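Breltwood Two-Arm Picking Bench
Equipment > Benches and Cells > Demonstration and Hire

Updated 12 October 2019, after the Pinadside open day

We took the bench to the open day at Pinadside, where it spent the day being asked to deal with fruit. Most visitors arrived expecting something that would build a car. They got strawberries, a plate and a great deal of blue tape, and a fair number of them stayed longer than they'd planned to.
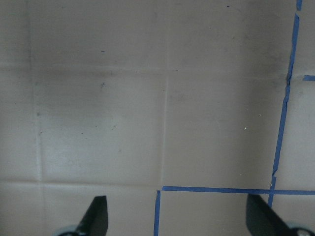
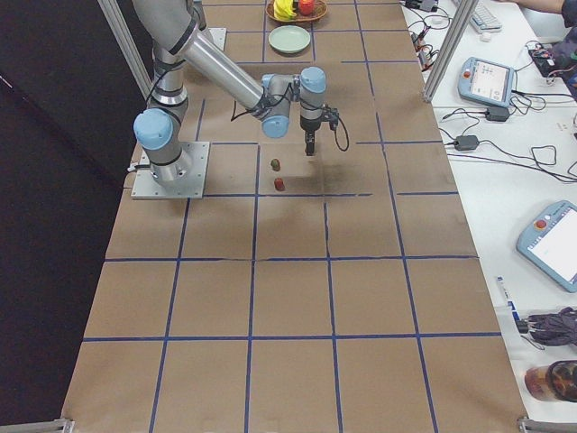
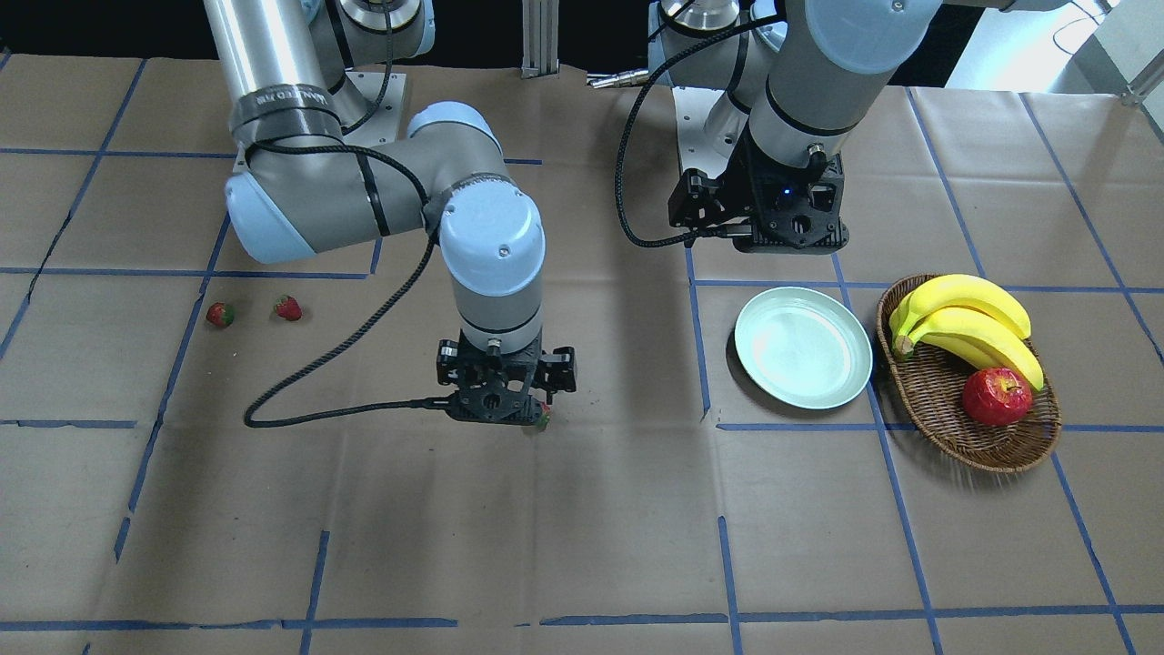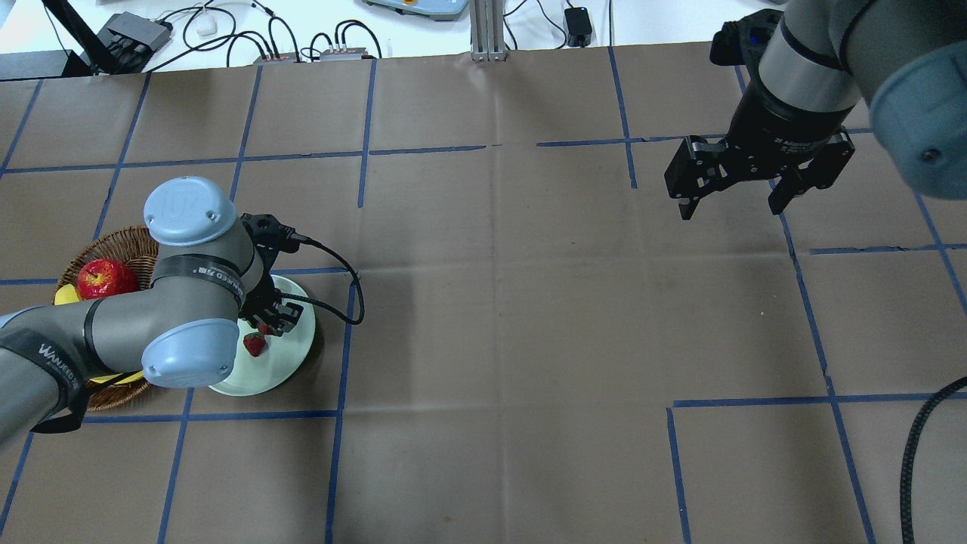 The exercise we run is simple to describe. Pick up the strawberry, put it on the plate, leave the rest of the fruit where it is. A toddler can do it, usually with less cabling. Getting two arms to share a table politely is another matter, and we'd sooner show you that slowly than show you something flashy at a speed where you can't see the mistakes.

We do leave the mistakes in. If a pick goes astray during your visit, the operator will stop, put the piece back and run it again while you watch. People seem to trust the bench more after a fumble than before one. Our sales literature has yet to catch up with this.

What you get

Two jointed arms, each with a parallel gripper
Kraft paper top, replaceable, supplied on a roll
Blue tape for the grid (bring your own opinions about colour)
Teach pendants with emergency stop
Play fruit, plate and basket
Setup and one operator for the day

About the tape

Yes, it's the ordinary painter's kind. We've been asked about the tape more often than about the arms. It marks out the squares so the person resetting the table can put things down in much the same spot each time, and it peels off when you want a different layout. Perfectly straight lines cost extra, in that you'd have to come and lay them yourself.

About the fruit

Real strawberries were trialled in March at our Bultadham workshop. The toy ones have been used ever since, and the paper stays a much better colour. Please don't let visitors swap in their lunch.

Space and power

The bench goes in a room with a level floor and a door wider than the one at Bultadham, which we now know quite a lot about. Allow a second desk alongside for the pendants, the power supplies and the cables, which will cover whatever surface you give them. Keep the public 200 cm back from the table while the arms are moving. Small children will regard this as a starting offer, so a rope is a good idea.

Groups

We take up to 24 visitors per session at Pinadside. Larger groups can be split, and the half that's waiting gets tea. Anyone wanting to try a pendant needs closed shoes and a willingness to be told to let go of it.

Hire

Day hire, with operator: $1,932
Refundable deposit: $100
Spare paper roll: included
Spare strawberries: included, within reason

The Pelupessy carry case is listed separately. It holds one arm. You'll need two cases, as several customers have pointed out after ordering one.

Bookings go through the Breltwood front desk. Tell us your room size, your door width and what you'd like the arms to pick up. We'll tell you whether they can, and if we aren't sure, you're welcome to come to Pinadside and watch us find out.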